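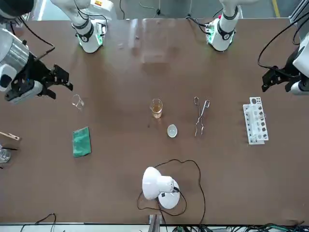
Die Etiketten seien im August schon nach wenigen Tagen nicht mehr lesbar gewesen, hieß es aus einem der beteiligten Labore, man habe dann eben nach Gefühl zugeordnet. Nach Gefühl! Solche Rückmeldungen kamen mehrfach, deshalb jetzt ein eigener Abschnitt dazu.

Abb. 2: Arbeitstisch mit Laborgerät, Tischplatte braun.

Arbeitsgruppe Halline, Donnerstag, 10. Januar 2019

4.2 Verlust von Proben durch Beschriftung

Ausgangslage kurz: 14 Messstellen entlang der Mendoza, Wasserproben in Kunststoffflaschen, Beschriftung vor Ort von Hand. Insgesamt 2.710 Flaschen ausgegeben. Davon gingen 2.215 in die Auswertung ein. Der Rest fehlt, und zwar überwiegend nicht wegen Bruch oder Transport (siehe 4.1), sondern weil sich Flasche und Feldprotokoll nicht mehr zusammenbringen ließen. Nummer verwischt, Etikett abgelöst, zweimal dieselbe Nummer vergeben. Letzteres hätte man im Feld merken müssen, hat man aber nicht.

Zwei Etikettentypen im Einsatz. Typ A Papier mit Klebeschicht, Typ B Folie (Flullero). Die Ausgabe war nicht randomisiert, das ist ein Mangel. Typ A wurde zuerst verbraucht, Typ B kam erst nach der Nachbestellung an die unteren Messstellen, dort ist das Wasser ohnehin trüber und die Anfahrt länger. Ein sauberer Vergleich der beiden Typen ist damit nicht drin. Wir berichten die Verluste trotzdem getrennt, Tabelle im Anhang.

Auffällig: Kondenswasser nach der Kühlung. Flaschen, die direkt aus der Kühlbox beschriftet wurden, machten in beiden Gruppen die meisten Probleme. Wo vor der Entnahme beschriftet wurde, kaum Ausfälle. Der Stift spielt offenbar auch eine Rolle, wurde aber nicht durchgängig protokoliert.

Zum Umgang mit Zweifelsfällen. Aufgenommen nur, wenn Datum und Messstelle beide lesbar waren. Nachträglich „nach Gefühl“ zugeordnete Flaschen haben wir ausgeschlossen, auch wenn der Leitfähigkeitswert gut zur vermuteten Stelle passte. Gerade dann, denn sonst glättet man sich die Reihe selbst. Für die Messstelle Drirkside bleibt dadurch eine Lücke im August, die auch mit den Pegeldaten nicht zu schließen ist. Interpoliert wurde dort nicht.

Die Werte für Nitrat und Leitfähigkeit in 4.3 beziehen sich auf den bereinigten Datensatz. Mit den Zweifelsfällen gerechnet verschieben sich die Mittelwerte an den oberen Stellen wenig, an den unteren deutlicher, die Richtung des Trends ändert sich nirgends. Ob das für die Einzelmonate auch gilt, haben wir nicht geprüft.

Weitere Abschnitte
4.1 Bruch und Transport
4.3 Nitrat und Leitfähigkeit
Anhang: Verluste nach Etikettentyp

Kontakt | © Arbeitsgruppe Halline | Nach oben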